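Villinora Two-Arm Bench Cell
Equipment and planning page
Revised 27 May 2025

The Villinora is a tabletop cell with two arms for handling and pouring tasks with light household containers. It ships as a base package. Bench, backdrop and consumables are ordered separately.

Base package
Two arms with wrist brackets
Two parallel-jaw grippers, black
One wrist camera
Trodis controller, one per cell
Part number 2042

Space and power
Allow 116 cm of clear bench width per cell. The bench top should be matte and light in color. Mount the controller off the bench, on the Nel shelf kit or equivalent. Each cell needs its own outlet.

Budget notes
Finger pads are a wear item and are not covered under the service plan. Order one spare set per gripper with the cell. Packs of 100 pad screws are stocked under the Lesari accessory line. The backdrop stand is quoted as a separate line, and any plain white cloth can be used with it. Installation is charged per visit, so sites planning more than one cell should schedule them together.

Choosing containers
Check the outside diameter of each container against the jaw opening before ordering. Tapered plastic tumblers and bottles with a rounded body can both be used. Remove caps by hand unless the cap module (part number 358) is fitted.

Pouring task, bottle and pink cup:
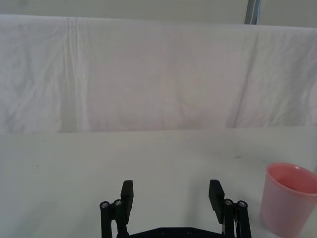
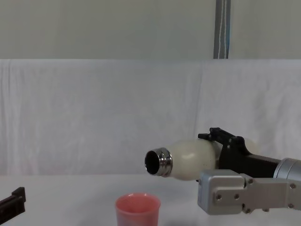

For tasks with liquid, add a drip tray and a cable sleeve kit to the order. Neither is in the base package. The wrist brackets are not sealed and should be wiped down after a spill with the power off.

Lead time
Orders confirmed before the end of June ship from current stock. Later orders are built to schedule, and the ship date is given on the quote. Spare grippers ship separately from the cell.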